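Sheers, drapes and a high window: notes on layering

I have been sorting out the window coverings in the upstairs room since December, and the heavy drapes were the easy part. They block light, they hang straight, and they need nothing except a vacuum now and then. The sheers took longer.

The first pair came from Ehlers. The weave was tight and the cloth was light, and it ballooned whenever the window was open. I sent them back. The second pair, from Flundier, has an open weave with a grid of thicker threads running both ways. It weighs more per yard and settles into pleats without being pinned. On a north wall it would look gray. With direct sun behind it the grid shows clearly, and glare on the desk drops enough to read a screen.

Fullness matters more than fabric. I started at 1.5 times the width of the opening and the panels looked like bedsheets. At 2 times they pleat properly. Beyond that the stack gets too bulky when the panels are open and covers part of the glass.

Some settings, for my own reference:

Rod overhang: 24 cm past the opening on each side. Less than that and the drape sits on the glass.

Washing: cold, 45 minutes, no spin. Rehang damp and pull each pleat down by hand from the top. Ironing flattens the thicker threads.

Rod brackets: Purnley, 2 per side. The single bracket sagged under the heavy layer.

Order of opening: drape first, then sheer. Done the other way, the sheer catches behind the drape and the edge frays.

I have not settled the hem. Prornard sells a weighted tape that can be sewn in, and I will try it on one panel before doing the rest.

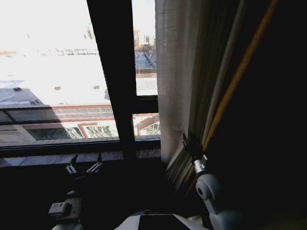
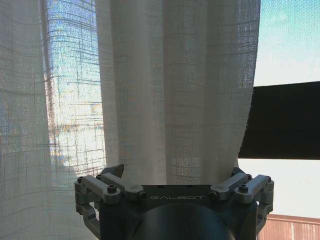
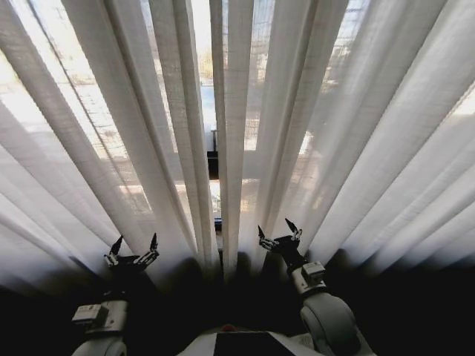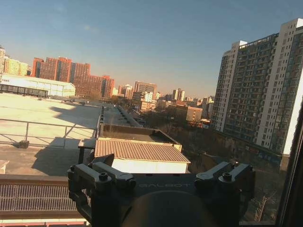 The sheers, and the view over the rooftops in the first and last photos.

Recent posts
Bracket spacing on a plaster wall
Removing old caulk from a window sill
Desk lamp color temperatures compared
Door seals, part two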